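Subject: Re: [gulham-home] Sheets that stay put?

> We've been through two fitted sheets since September and both ping off
> the corners by morning. Is it us or the mattress? 300 thread count,
> if that matters.

Ours did exactly this! Mine were from Latik and I blamed the thread count too, but it was the depth – check the label for how deep the pocket goes, and measure your mattress with any topper on. I swapped to the Zoketti deep ones (order code ends 1173, if you ring the shop) and I've stopped swearing at bedtime. Wash them cool the first time, mind.
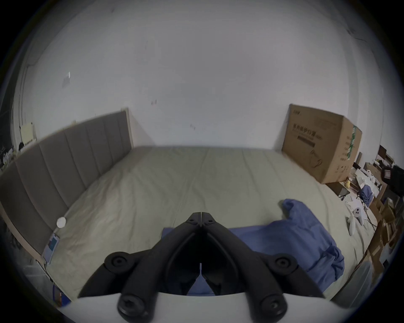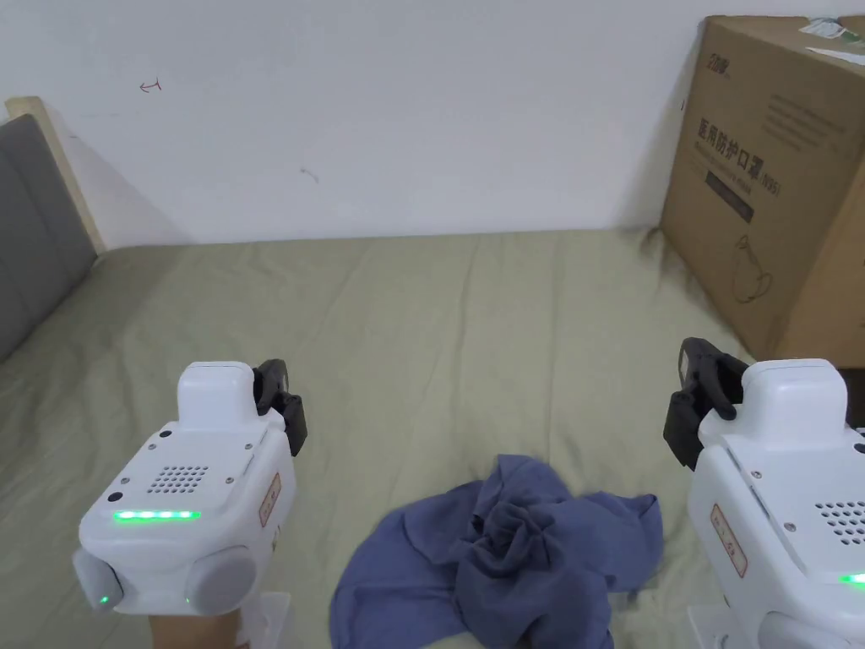

Sheet on the bed, grey headboard at the left in both.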